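Plokomar Demo Kit, second version: a skeptic's review

Rating: 3 out of 5

I bought the first Plokomar kit and sold it on. So when the lab at Tillis asked me to spend time with the new one, I said yes with my arms folded. The pitch on the box hasn't changed: "collect robot demonstrations in an afternoon." Whose afternoon, I would like to know.

For anyone shopping, you do not get an arm. You bring your own. The kit is the hand controller, a mounting clamp, a bag of cables, the recording software, and a printed booklet of suggested tasks. You move the controller, your arm follows, and the software saves the joint positions, the gripper state and the video together as one episode. Collect enough of those and you can train a policy on them with whatever code you like. Plokomar sells its own training service as well. I didn't try it and was not tempted by the price list.

Setup took me most of a morning. The booklet says to start the software before plugging in the controller, and a sticker on the controller says to do the opposite. The sticker is right. Calibration went through on the second try, and after that I didn't have to repeat it unless I moved the clamp.

Over six sessions I kept 432 episodes, nearly all of them from the booklet's basket tasks. These sound silly and they're a decent choice. A basket has walls, so the gripper has to come in from the top, and a person driving it has to commit to a straight line down. Sloppy operators show up right away in the data. 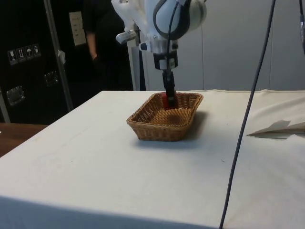 Basket task with a small red object, gripper pointing straight down.

Now the complaints.

The lag. Plokomar says it's fixed, and it is better than it was. But on slow, careful moves near a wall I could still feel the arm trailing my hand, so I would overshoot and correct. That wiggle goes into the recording. A model trained on my episodes will learn my wiggle, and I don't see how the smoothing option helps when it also rounds off the moment the fingers close.

The quality score. Every episode gets a number from the software when you stop recording. I tried to work out what it measures and I think it is mostly speed. I recorded a run where I closed the gripper on nothing, lifted, and went home quickly. It scored higher than a clean pick that took longer. If you filter your data by that number, as the booklet suggests, you're throwing out the careful work. Turn it off.

The labels. You can type a sentence for each task, which I like, but it is copied forward to the next episode until you change it. I found 26 episodes in my set that carried the wrong sentence. My fault, sure. A prompt between tasks would have caught it.

Siu-ming Tseng shared the operating with me and is kinder about the kit than I am. She found the controller comfortable for long stretches and thought the new trigger gave her much finer control over the fingers. I'll grant her the trigger. It's the best part of the whole product. My wrist disagreed with her on comfort.

Two things I expected to hate and didn't. The files are plain and well documented, with nothing locked behind an account. And the discard button is on the controller itself, under your thumb, so a bad take is gone before you can talk yourself into keeping it. The Dulden kit makes you walk back to the keyboard for that, and people get lazy.

Is it worth the money? If you have an arm and no way of driving it by hand, probably. It works, and the data opens without a fight. If you already own the Dulden, the trigger alone won't pay for the switch. And if you're hoping the kit will tell you which examples are any good, it won't. You'll be sitting there watching playback like the rest of us.

I have asked Plokomar about the score and the copied labels. Support wrote back that both are "under review" for the May update. I'll add a note here if either one changes.

Posted March 15, 2024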